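Lesezeit: 4 Minuten
Juni, von Olaia Ibarra

Betreff: Re: [brotliste] Aufbacken mit Wasserschale, bringt das was?

Emiliano Palacios schrieb:
> Ich backe jetzt seit dem Winter nur noch mit Wasserschale
> und bin überzeugt, dass die Kruste dadurch besser wird. Im
> Rundbrief von Trikov stand außerdem, man solle Brötchen vom
> Vortag vor dem Aufbacken in ein feuchtes Tuch schlagen, dann
> seien sie "wie frisch". Hat das jemand von euch mal
> ausprobiert? Bei mir hat es super geklappt.

Hallo Emiliano, hallo Liste,

ausprobiert ja, überzeugt nein. "Wie frisch" ist erst mal eine Behauptung von Leuten, die Backsteine und Tücher verkaufen. Ich hätte gern gewusst, wer da verglichen hat und womit. Im Rundbrief steht davon kein Wort, ich habe ihn zweimal gelesen.

Zur Schale: Dampf in den ersten Minuten hilft beim frischen Teigling, das bestreite ich gar nicht. Aber du backst auf, das ist doch etwas anderes. Die Kruste ist schon da, die muss nur wieder rösch werden. Wenn die Schale die ganzen 7 Minuten drinsteht, arbeitet sie meiner Meinung nach gegen dich. Ich habe an vier Morgen je zwei Brötchen aus derselben Tüte genommen, eins kurz unter den Wasserhahn gehalten, eins mit Schale gebacken, und meinen Mann blind kosten lassen. Er hat jedes Mal das vom Wasserhahn genommen. Vier Versuche sind natürlich kein Beweis, aber es sind vier mehr als bei Trikov.

Das Tuch habe ich auch probiert. Ergebnis: nasses Tuch, lasche Unterseite. Mag sein, dass ich es zu feucht hatte. Eine Angabe, wie feucht "feucht" ist, fehlt ja leider ebenfalls.

Und dann die Aufbewahrung. Horgan schrieb hier neulich, ein geflochtener Korb halte Brötchen "atmungsaktiv" zwei Tage knusprig. Da bin ich raus. Ein offener Korb ist schön auf dem Tisch und sonst Luft von allen Seiten, am nächsten Mittag hat man Zwieback. Papiertüte über Nacht, was übrig bleibt einfrieren, fertig.

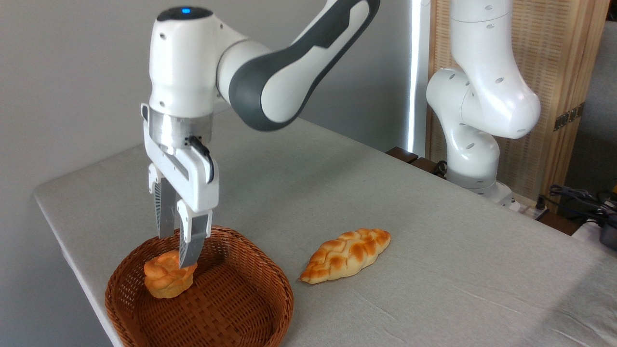
Brötchen im Rattankorb: zum Servieren gern, zum Lagern nicht.

Falls jemand mit Tuch oder Korb bessere Erfahrungen hat, bitte mit Angaben: welches Brötchen, wie alt, welche Temperatur, wie lange. "Bei mir klappt's super" hilft mir nicht weiter, Emiliano, nimm's mir nicht übel.

Gruß
Olaia

Kommentare

poslow: Roggenbrötchen verhalten sich anders, die würde ich nie unters Wasser halten. Hast du nur Weizen getestet?

Olaia Ibarra: Nur Weizen, stimmt, hätte ich dazuschreiben sollen.

Fotthorpe: Heißluft oder Ober-/Unterhitze? Ohne das ist der ganze Vergleich nichts wert.

Emiliano Palacios: Ich nehm's nicht übel, aber meine Schale bleibt drin.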